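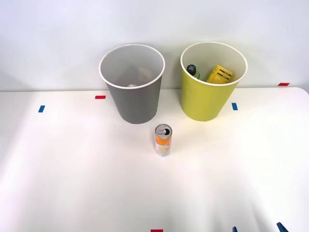
Open w/ the question - can a machine sort the trash yet? Show of hands. Dont wait long.

Why sorting. Every kitchen, every break room. People think it's easy. Ask who has argued about a yogurt lid this month.

What the job needs, say it fast:
see the can - pick it up without crushing it - know which bin - let go over the bin, not next to it

Gray bin, green bin, one can standing out on the table. A kid of 3 gets this. Tell the Niamh story here if time (Erndale break room, the coffee cups). Skip if running late.

Erndale numbers. 124 out of 200 items in the correct bin, no human help. Pause. Most misses were the grip. Choosing the bin was mostly fine!! People expect the oposite.

Cans ok. Bottles ok if upright. Flattened cartons bad. Anything sticky, forget it.

Shop floor - Triltex offcuts, same trouble. Thin stuff flat on a bench, fingers can't get under. Fiachra has the clip, ask him to cue it up. No sound on it.

So are we there? My answer - for one table and known items, nearly. For your actual kitchen, no. Say it plain, they will push back.

Somebody will ask about cost. Plakell quote is old, from August, dont give the number. Send them to Fiachra.

2 min left = go to questions. Water!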